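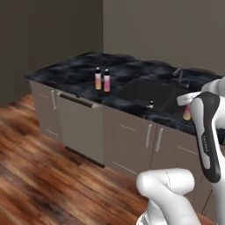
Score the Run, Then Show the Kitchen

I've been grumbling about this at people for most of a year, so I may as well write it down and let them forward it to each other.

We need a house rule about what you're allowed to say when a robot arm picks up a bottle in simulation. I don't mean a law, and I don't even mean one of those long standards documents that costs money to read. I mean a page. Something a new hire can read over coffee and then get yelled at for ignoring.

Some background. I do evaluation work for small teams that build manipulation software, and a big chunk of my week goes to simulated kitchens. Counters, sinks, bottles, an arm. You tell the policy to grab a thing, it grabs the thing or it doesn't, and a number goes in a spreadsheet. Then somebody in a nicer shirt than mine takes the number to a meeting and says the robot "can handle kitchens."

Can it, though? Last August I went through a report from a team I won't embarrass, and it listed 2,460 grasp attempts. Great number! I was impressed for as long as it took me to find the appendix, where I learned that all those attempts came out of nine starting layouts. Nine! Same counter, same bottles, a nudge to the left, a nudge to the right. That's a fine way to check that you didn't break anything since the last build. It's a lousy way to tell a customer what's going to happen at their sink.

So rule one on my page is that you report layouts next to attempts, in the same sentence, in the same size type. If you ran 200 attempts over 51 layouts, say that, and I'll trust you more than the people with the huge number.

Rule two is about what counts as a success, and this is where people get mad at me. My friend Konrad Brzozowska and I once spent an entire train ride on whether a bottle that's been lifted and then held at a silly angle is a success. He says yes, it left the counter, move on. I say you wouldn't accept that from a waiter. We never settled it, and I don't think we have to. What we do have to do is write down which one we mean before we start the run. Before! I've watched a definition of "grasped" get softer over a single afternoon because the numbers were ugly at lunch. Everybody involved was perfectly nice and nobody was lying. They just kept finding good reasons.

Write the definition down, put a time of day on it, and if you change it, start over. Yes, all of it. Yes, I know how long it takes.

Rule three is the one I care about most, and it's the easiest to skip. Show the view the policy had. A lot of reports only give you the pretty angle, the one from across the room where you can see the whole arm and it all looks graceful. But if the software is choosing what to do from a camera down near the fingers, I want to look from down there too. It's a very different kitchen from that close. One bottle can fill up the middle of everything, and all the helpful stuff you'd use to get your bearings is pushed out to the sides or hidden behind the thing you're reaching for.

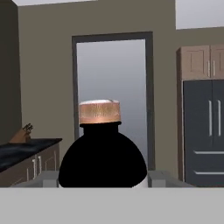

The black bottle up close, with the doorway behind it and the fridge off to the right.

Look at how much the body of that bottle takes up. The cap is what stands out, coppery with little ridges, and the rest is plain matte black. Now ask yourself how you'd judge where its sides are, or how far you are from the widest part. Maybe the policy has a good answer. Maybe it has learned that caps of that color sit on bottles of that shape, and the day someone buys a different brand it's all over. I can't tell from a success rate. I can start to ask the right questions if I've got the close view in front of me, and I can't even start if all I've got is a percentage.

Dariusz Jasińska, who taught me most of what I know about test plans, used to make us stick a printed view next to every result on the wall. We hated it. It ate ink and it ate wall. But people walking past would stop and say "hang on, is everything always on that side?" and sometimes it was, and we'd go red and fix it. I have never had anybody stop at a spreadsheet.

Rule four, and I'll be quick. Say out loud what the simulation leaves out. Every simulated kitchen leaves out something. No crumbs, no sticky ring under the syrup, no mail on the counter, no kid. That's fine, it's how you get any work done at all. But I'd like a plain list in the report, near the front, in words my mother could read. When we did the Plukbridge trials I asked for that list and got a link to the physics settings. My mother did not care for the physics settings.

The pushback I get is always the same, and it's fair enough as far as it goes. Small teams are busy. Paperwork slows them down. If you make honest reporting expensive, you'll get less reporting. I've been on a small team – four people, one working chair – and I remember what it felt like to have someone from outside turn up with a form. I wanted to feed him the form.

But go back and look at what I'm asking for. A count of layouts, which you already have. A definition you had to pick anyway. Two views of each run, which the simulator will save for you if you flip a setting. A list of what's missing that any of your engineers could rattle off at the bar. The Tukine group put all of it in their last internal write-up and it came to a page and a half, and that was with a rude footnote about me.

I'd also take the page over a badge. There's talk again of some kind of "kitchen ready" mark, and I really hope it goes away. A badge is a yes or a no, and almost every interesting thing I've learned from a test was somewhere in between. The arm does well with short bottles and gets weird near the faucet. It's fine until two things are standing close together. You can't print that on a sticker, but a buyer can absolutely understand it if you tell them.

If your team wants to try the page, take mine and scribble all over it. Change my definition of a grasp if you hate it. Konrad already has, in pen, and he got the last line wrong, but I've left it in his copy.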